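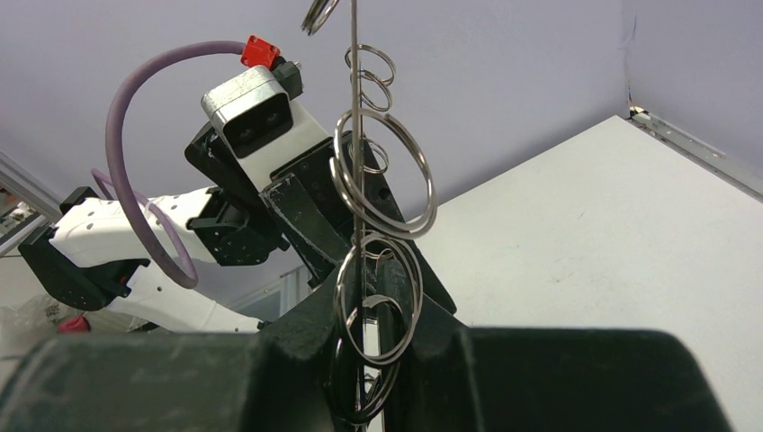
Split rings on a metal rod, in more than one size.

Drirkley Key Organizer, reviewed by Vasco Falcão
Jan 7, 2021

I have carried keys in my pocket for most of my adult life without feeling I had a key problem. Then in November my sister gave me the Drirkley, a folding key organizer shaped like a pocketknife, and I found out I'd been living like an animal.

The idea is simple. You take your keys off their ring, stack them between two metal plates, run a screw through the lot and tighten it. The keys fold out like blades. The box says it holds 8. Mine holds 7, provided none of them is the key to my building, which was cut by Antunes on the corner and is thick enough to stop traffic.

Assembly took me an evening. The instructions show the spacers going in before the keys, then after the keys, then not at all. Getting the screw right is the whole game. Too loose and the keys flop out in your pocket and go for your thigh. Too tight and you stand on the step in the rain, prying out your front door key with your teeth. I have been at both ends of this and prefer the thigh.

Once it's set up, I'll admit, it's pleasant. It doesn't jingle. It sits flat. The pocket lining of my good coat has stopped getting worse. The plates have a nice brushed finish that has picked up only one scratch, and I put that there myself with the screwdriver.

The trouble is everything that isn't a flat key. My car fob won't go in, so it hangs from a small loop at the end, on a split ring, next to the bike lock key and the thick one from Antunes. So I now own a key organizer with a bunch of keys attached to it.

Zulmira Vieira, who edits these reviews, uses a Brestetti leather pouch and considers the matter closed. I tried hers for a weekend. It's handsome and it's like reaching into a small wet sock. The Drasby clip is cheaper than either and came off my belt on the bus.

Would I buy the Drirkley? For someone with four flat keys and no car, yes. I'd want a dab of thread glue in the box, and a second screw, as mine is somewhere under the fridge.

Three stars. The old ring is in the kitchen drawer and I know which drawer.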